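We use cookies to remember your settings and count visits. Accept all | Only necessary | Read our cookie notice

# Gruvis Open Day Episodes

Simulated tabletop episodes from the November open day at the Fraser building. Visitors came in, picked a start layout, and drove the arm themselves through the Brollness control panel. We had a great time running it and people kept coming back for another go, so we decided to share everything we recorded - the clumsy runs too!

## What's in it

- 252 episodes, of which 196 are labeled as complete
- 2 camera views per episode
- joint angles and gripper state for every step
- a short text note from the visitor, if they left one

All episodes use the same rendered office: a long white table, a yellow arm, and a few small brown objects to work with. The room around the table has a desk, a bookcase and a chair in it, and none of these can be moved by the arm.

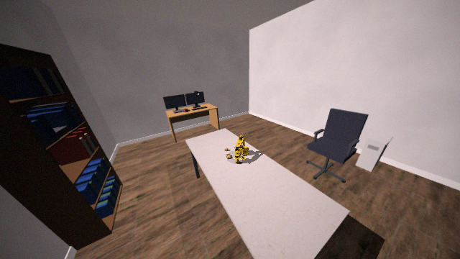
*Arm and two small objects on the table, desk and monitors behind.*

## How the demo ran

Each visitor got 900 steps, and most of them wanted more. The favorite task by far was stacking. You start with small wooden pieces on the table and try to set one on top of another, and from the far side of the room you could tell by the cheering when somebody let go at the right moment. Kids were very good at this (better than several of us, I have to say).
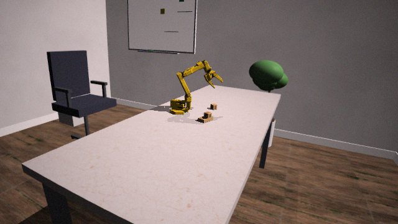
Stacking runs are in `stack/`, free play is in `free/`. If you only have time to look at one folder, take `free/` - people tried things we would never have scripted, and some of it is lovely to watch.

## Known problems

- Completion labels were made by hand during the day. Please check them before you train on them.
- A few episodes in `free/` stop early when the visitor pressed reset.
- Visitor notes are unedited, typos and all.

## Thanks

Panident lent us the room and the big screen. Questions and fixes go to Zachary Chisholm through the issue tracker.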